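This website uses cookies to remember your settings. Accept / Manage

Suturing bench, Fellimham: the wrist fault in pictures

By Piyumi Dissanayake — 4/25/25
Last updated by Kamrul Khondokar

This gallery belongs to our fault report on the second arm of the training bench. Many colleagues at Soddale asked to see what the work looks like, so we put it on a page of its own.

The fault is easy to tell and was difficult to find. During a stitching exercise the wrist of the second arm stopped following the hand controller. It stayed at its last angle for 11 seconds, while the shaft could still move. Then it jumped to the new position without any warning on the screen. On a practice pad this costs a torn stitch. We treat it as a safety matter all the same, and the bench was closed to students on the same afternoon.

Ah-rin Baek was at the controls when it happened the first time. She pressed the stop pedal, and the stop worked correctly. Tin-yau Yau then went through the logs and found 13 shorter delays which no one had reported. Most of them came when a knot was pulled tight.
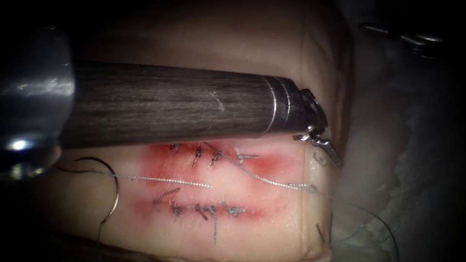 Interrupted stitches in two parallel incisions on the practice pad, with the second arm's shaft lying over the upper row. The curved needle is on the left, and a long strand of thread runs across between the rows.

We suspected the software first, and we lost some days with this. The cause was a drive cable in the instrument which had become slack. The counter showed 300 uses, but the limit in our settings had been typed with one zero too many, so the reminder to replace it never came.

Nazma Kodikara has corrected the limit on both arms. The control unit now stops the arm if the wrist is more than 2 degrees away from the commanded angle. The old cable is at Preltmont for inspection, and we expect their answer in July. Until then, please do not use instruments from the same box, also not for short demonstrations — they are kept in the locked drawer and Kamrul has the key.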